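Fesholm issues safety notice on Dobos robot arms after wrist joint fault

Unmont, 2nd December - Fesholm has told operators of its Dobos robot to stop using the arms until a wrist joint check has been carried out. The notice covers all 3,703 units shipped with the current wrist.

The fault was reported in September at the company's Ikness site. A robot was reaching down toward the floor when its wrist turned past its set limit and the hand struck the base. The arm did not respond to the first stop command and was shut off at the main switch. No one was hurt. One finger was damaged and has been replaced.

Fesholm engineers traced the problem to a position sensor inside the wrist. On some units the sensor can slip on its mount after long use, so the controller reads the wrong angle. The stop command failed for a separate reason, a software error that placed it behind other messages in the queue. Both faults have been repeated on the test bench.

"The arm should have stopped the first time it was told to, and it didn't," said Rory Gunn, head of product safety at Fesholm. "We would like every unit checked before it goes back to work, including those that have shown no sign of trouble."

Operators are asked to do the following:

Switch off the arms and leave them off. The base may still be driven.
Install the software update, which moves the stop command to the front of the queue.
Book a wrist check. Units with more than 1,000 hours of arm use will be seen first.
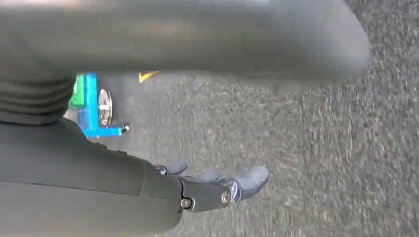 Low reaches put the most load on the joint, and Fesholm is keeping a limit on them after the check. Until a new sensor mount is ready, the software will hold the fingers at least 14 inches above the floor. Parts for the first 3,000 units are in stock. Checks and parts are free of charge, and the work takes less than an hour per arm.

Operators who have seen a wrist move without a command should keep the robot's log files and contact the Fesholm service desk in Unmont.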